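Home Forums Gallery Members Rules Log in
Search this forum Go Advanced search

Open day at the Lodstead workshop, anyone else go?

tilesaw_pat
Feb 6, 2024
Drove up to Rusdale for the Lodstead open day. They had the Wuven arm running on a bench and let people stand pretty close. The talk ran 17 minutes and then it was mostly questions. I thought it was worth the trip. Parking was bad.

grout_and_about
I went too. Left after the talk, so I may have missed the good part. What I saw was slow. I could have wiped that counter and had lunch in the time it took to pick up one sponge.

tilesaw_pat
Slow, yes. They said up front they keep the speed down with visitors in the room. I asked for the full speed number and the guy at the bench didn't have it.

mk_benchtop
Did they say what it costs? I heard $1,190 for the gripper.

grout_and_about
That was the price on the handout, gripper only. The arm is separate and they wouldn't quote it. Typical.

mk_benchtop
I don't see what's typical about it. Most shops won't quote an arm until they know what you want it for.

oldshopteacher
I stayed until they closed, about two hours. What interested me was the surface. Most of these demos use a plain white table and everything looks easy. Lodstead had it working over polished gray stone, veins all through it, white ones and rusty orange ones. I took this off the wrist camera feed.

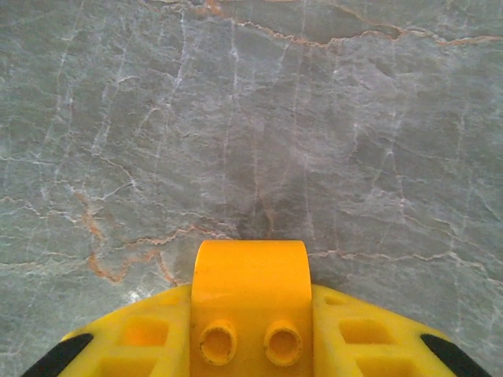 I asked whether a pattern like that confuses the vision side. The answer was "sometimes," and they plan to have more to say in June. I would take that over a sales pitch.

grout_and_about
"Sometimes" is a sales pitch with fewer words. I want to see numbers.

oldshopteacher
Fair. I'd like numbers too – I just don't expect them at an open day.

tilesaw_pat
Is the June one at the same place? I could bring 2 more people from work.

oldshopteacher
Same building, as far as I know. Go in by the side door, the front one was locked.

14 replies hidden Share Report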